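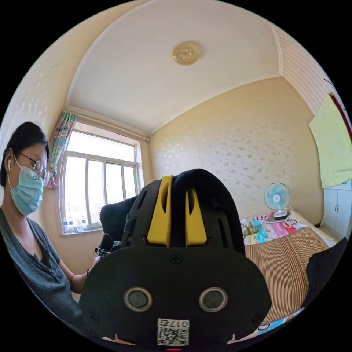

Marietjie Adams wrote to me that a bedroom is for sleeping in, and that once you let a chair into it you have lost the battle, for the chair will fill up with clothes and then you might as well live in a closet. I have read her letter several times now, fondly, and I still think she's wrong.

I've slept in a lot of small bedrooms, including a rented one in Drundow where the door could only open if the bed was made, and the ones I remember kindly were the ones that had let the rest of life in. A fan that lives on the quilt because that's where the breeze is wanted. Water bottles lined up on the windowsill. A towel hung up near the bed, a woven mat over the covers for the warm months, and over the back of the chair whatever you mean to wear again tomorrow (my mother called this "the second closet," and hers was very well run).

Marietjie would send me out for a proper storage unit. I did look at one, 210 with delivery, and it would have covered half my window! I'd much rather have the daylight and a slightly crowded sill. I do fold the chair's load every night at 9, or most nights anyway, and in June, when the heat comes, I move the fan down to the foot of the bed.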